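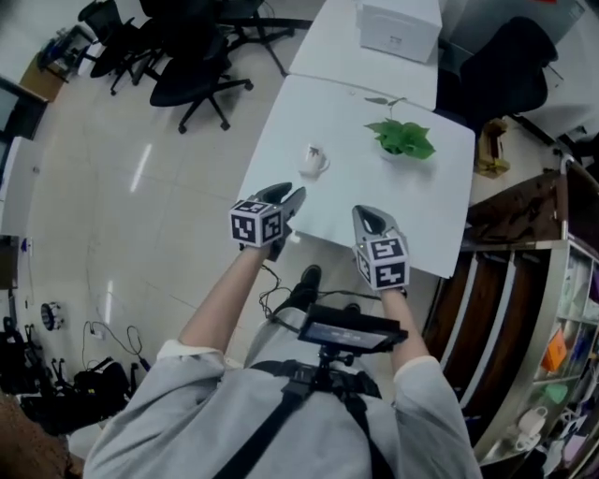 Busteo club notebook - Dec 26, 2020
Handheld grippers, mug and plant layout

Goal for the session

Get a clean set of mug demonstrations on the white table with both handheld grippers tracked the whole way through. The Trurkosness entry form asks for a tabletop task with one object to be moved and one object to be left alone. We picked the mug as the mover and the potted plant as the one to leave alone. The plant is the harder of the pair to respect, as the leaves spread wider than the pot and a gripper can brush them without the operator feeling it.

Second goal, if time allowed: find out why the left gripper pose jumps when the hand turns inward. Time did not allow for all of it. Partial notes further down.

Setup

Second table stays pushed up against the far edge of the first. I tried pulling it away before the start and the solver lost its idea of where the working surface ended, so back it went. The white box stays at the far end of the second table. It is outside the task area and does not need to be cleared for every take, but don't move it in the middle of a set.

Mug goes left of center. Plant goes farther back and to the right. Starting pose is both grippers over the near part of the table, left one open, marker cubes facing up and outward as far as the wrists allow. Hold still until the logger has both cubes, then go.

Shirt cuffs folded back. On an early take a loose cuff slid up against the bottom of a cube and hid part of a marker.

Harness: shoulder straps first, then the center buckle, then the display arm. If the arm goes on before the buckle is closed, the plate tilts and the display ends up pointing at the floor. Tighten the arm by hand only. The thread is already worn.

Cables: the run from the left gripper needs enough slack to reach the far edge of the mug area without going tight, but the slack loops on the floor close to the operator's feet. Keep the feet planted once the take starts. I want a clip at the harness to take up part of that loop. Not done yet.

Calibration

Reran the full calibration for both cubes. Procedure as on the club page, with these changes:

Right cube first. The left one has the longer cable loop and gets disturbed while the right hand is being posed, so doing left first means doing left again.

Rotate slowly through each face. Fast rotation gives blurred corners and the solver accepts them anyway, with a poor residual that it reports only in the log file and not on the display.

Close and open the fingers fully at the end of each pass. The width estimate is scaled from those end stops. If the operator stops short of full open, every later width is wrong by the same factor and the file still looks fine.

Exposure locked at 455 in the Dixit settings panel. That number is in the units of the panel and I have not found out what it corresponds to. Auto exposure reacts to the floor tiles, which throw back the ceiling lights in long streaks. When the operator looks down past the table edge the image darkens and the white faces of the cubes go gray. Locked exposure fixed it for the table. It leaves the floor too bright, and I don't care about the floor.

Takes

First group, warmup. Right hand only, left hand held open at the start pose. Reach, close on the mug, lift, move toward the near edge, set down, release. The right hand has to cross over toward the left of center to get there, and the forearm then passes under the head camera and hides the left cube for part of the reach. Tracking on the left comes back when the forearm clears. For a right-hand-only demonstration this does no harm, but the file gets flagged as incomplete by Dixit and dropped by the default filter. Turned the filter off for this group and tagged by hand.

Second group, left hand reaches, right hand stays low. Much better geometry. The mug is nearly in line with the open fingers at the start pose and the reach is short. Cube stays in view throughout. I would make this the default for the competition set.

Third group, both hands. Left lifts, right takes over and places. The handover is where it gets poor. When both cubes come close together one hides the other, and the solver then has to coast on the last good pose. The longest coast today was 2,072 milliseconds, which is far outside what Jallano will take for training. Most were short enough to keep. Rhiannon Rees went through the log with me afterward and we agreed on a rule: if either pose coasts during contact with the mug, the take goes out, even when the motion looks right on playback.

Total kept after the hand check: more than 742 seconds of usable motion. The target set in the project plan was stated in takes and not in seconds, so the plan needs a rewrite there. Seconds is the better unit, as the handover takes run so much longer than the single-hand ones.

Left pose jump

Symptom: with the left hand rolled inward, position is steady but orientation flips for a few frames and flips back. Seen in the second and third groups. Never on the right.

What was checked:

Marker IDs in the config file against the cubes. Match.

Face order in the config file. Match for the faces that show in normal use. The faces toward the mount were not checked and I doubt they matter.

Cube seating. Left cube could be twisted a very small amount on its mount with the thumb. Right cube could not. Tightened it. The flip got less frequent but did not go away.

Single-face views. In the replay, the flips line up with the moments when only one face of the left cube is well seen. With one square marker nearly head-on there are 2 pose solutions with close to the same error, and the solver picks on error alone. With two faces in view the wrong one is ruled out. This is a known weakness of flat square markers and should have been my first guess.

Proposed fix: keep the solution nearest to the previous frame when the errors are within a set ratio. Rhiannon wants this in the offline pass only and the live pass left alone, so that the live display still shows the operator when the view is poor. I agree for now. The risk is the first frame of a take, where there is no previous pose to compare to. Holding still at the start pose with two faces of each cube showing should cover that, and it needs to go on the operator checklist.

Display

The bar on the chest display works as a take indicator but the text next to it is hard to read from where the operator's head is. Looking straight down at it also swings the head camera off the table, so it should not be used during a take at all. Options:

Larger text. Easy.

Sound on start and stop. Easy, and probably what we should do.

Shorter mounting arm. Would bring the display in closer to the chest and farther out of the working view. Needs a part.

I wrote the sound change this afternoon. Untested. It is on the branch named for the display, not on main.

Notes on the objects

Mug: the handle direction was not fixed in the first group and I only noticed on playback. From the second group on, the handle direction was varied on purpose and written in the tag. The first group has no tag for it. Someone could add it from the video if there is nothing better to do.

Plant: one take thrown out for leaf contact on the return path. The stems that stick up above the leaves are thin and do not show well in the depth estimate, so don't trust the collision flag for them. Check by eye.

Grip on the mug is better with the fingers coming in level than from above. From above the curved tips meet the rim first and push the mug away before they close. Level approach, low on the body, slow close. The students who came in from the arm team all want to grab from above, probably out of habit from the old parallel jaws.

Data handling

Raw files copied to the club drive and to the backup. Jallano export made for the second group only. The export tool writes width as a fraction of full open and the training script reads it as a length. Same mismatch as before the summer, still open, still my name on it. Until it is fixed, multiply in the loader and leave a comment.

The first group is on the drive but not exported. The third group waits on the offline pose fix.

To do

Offline solver: nearest-pose rule, with the error ratio in the config and not in the code.

Test the sound change with the harness on.

Cable clip at the harness, left side.

Thread on the display arm. Replace or sleeve it.

Put the start pose, cuff and feet items on the operator checklist.

Rewrite the take target in the project plan as seconds.

Ask the Trurkosness organizers if a handover counts as one manipulation or as separate ones. The rules sheet can be read both ways, and the answer decides how much of the third group is worth saving.

Rhiannon has the drive key until the next session. Calibration files from today are valid only as long as the cubes are not taken off the grippers, and the left one will probably have to come off for the clip, so plan on running it again.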